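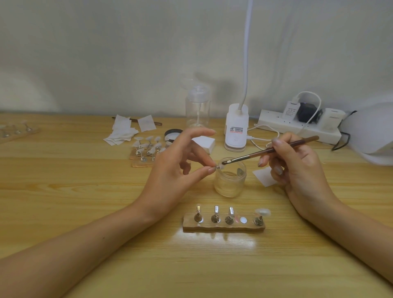 From: Oluwaseun Usman
To: Senby Home Cooks list
Date: December 21, 2021
Subject: Re: Dry beans still hard after hours

On the list, Vimis wrote:

> I put a pound of black beans on at noon and they were still chalky in
> the middle at five. Soaked overnight, same as always. I did salt the
> soaking water this time and I also put a can of tomatoes in at the
> start. Is it the salt? My mother never salted beans until the end.
> Also, can I fix the pot I have now or should I throw it out?

Don't throw it out. And I don't think it's the salt.

I would look at the tomatoes first. Acid keeps the skins and the insides of the bean firm, and if it goes in at the beginning you can simmer all day and still get that chalky center. Same goes for vinegar, lime juice and wine. Molasses does it too, for a different reason, but people expect baked beans to take all night so they don't notice. Put the tomatoes in once the beans are soft enough to eat. They still need half an hour together after that for the flavor.

Salt in the soaking water is fine. I use a tablespoon of table salt to two quarts of water, soak overnight, drain, rinse, and start with fresh water. The skins come out more tender for me and fewer of them split. I know plenty of people on this list learned it the other way and I'm not going to argue with anyone's mother.

Second thing is age. Old beans cook slowly, and very old ones may never get soft. The bag doesn't tell you much. I bought a sack of pintos from the bulk store in Skistton in October and they took over four hours. The next bag, from the regular grocery, took 90 minutes in the same pot on the same burner. I don't buy beans in Skistton anymore.

Third is water. If you are on a well and it's hard, that will do it as well. Try one batch with bottled water and see if there is a difference.

For the pot you have now: stir in a quarter teaspoon of baking soda, add enough hot water to cover by an inch, and bring it back to a low simmer with the lid partly on. It will foam, so use a pot with some room in it. Check every 20 minutes. Don't go over that amount of soda or the beans will taste like soap and the skins will turn to mush. If they taste flat when they're done, add a squeeze of lime at the table.

A pressure cooker will also rescue them. Drain off some of the tomato liquid first, add plain water so nothing scorches on the bottom, and give it 15 minutes at high pressure, then let the pressure drop by itself.

One caution, as somebody asked about slow cookers last time. This is for red kidney beans. Boil them hard on the stove for at least 10 minutes before they go in the slow cooker. The low setting may not get hot enough to break down what's in them that makes you sick.

Ñahui, you asked me off list about freezing. Yes, freeze them in their cooking liquid, two cups to a container, and leave an inch at the top. Thaw in the fridge overnight.

If anyone has a good source for fresh crop black beans that ships in small bags, please post it. The one I used to order from now has a 25-pound minimum.

Oluwaseun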